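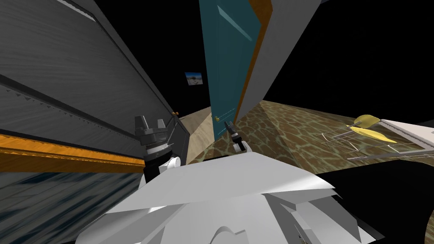

Snakes Around the Home

Is the snake in my yard venomous?
Most of the snakes reported to the Kiltarville wildlife line are rat snakes or garter snakes, and neither is venomous. If you aren't sure, stay back and call us. Mitiku Jemal or Anitha Kamath will go over what you saw. 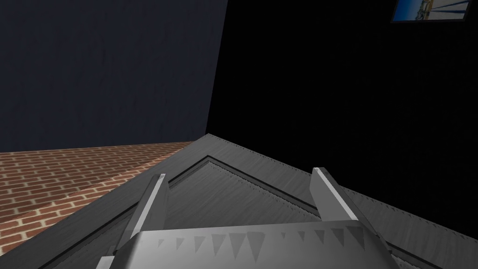 Keep children and dogs inside while you wait. A snake left alone will usually move off within 30 minutes.

Do mothballs keep snakes away?
No. They don't work, and they can poison pets. Cut the grass short and move woodpiles away from the house. 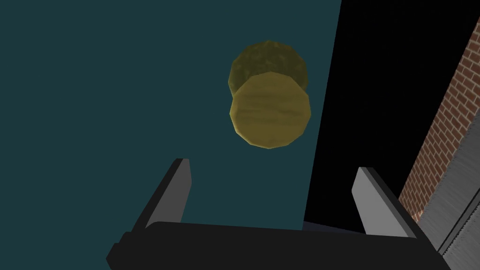 Yellow discs and a teal surface

Seal any gap wider than a pencil, including where pipes come in. 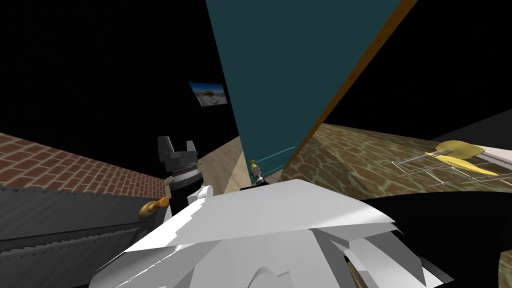 Can you relocate a snake for me?
Yes, inside town limits. Calls are returned within 4 hours. We don't take snakes from Drerkell.

Last updated 6/29/18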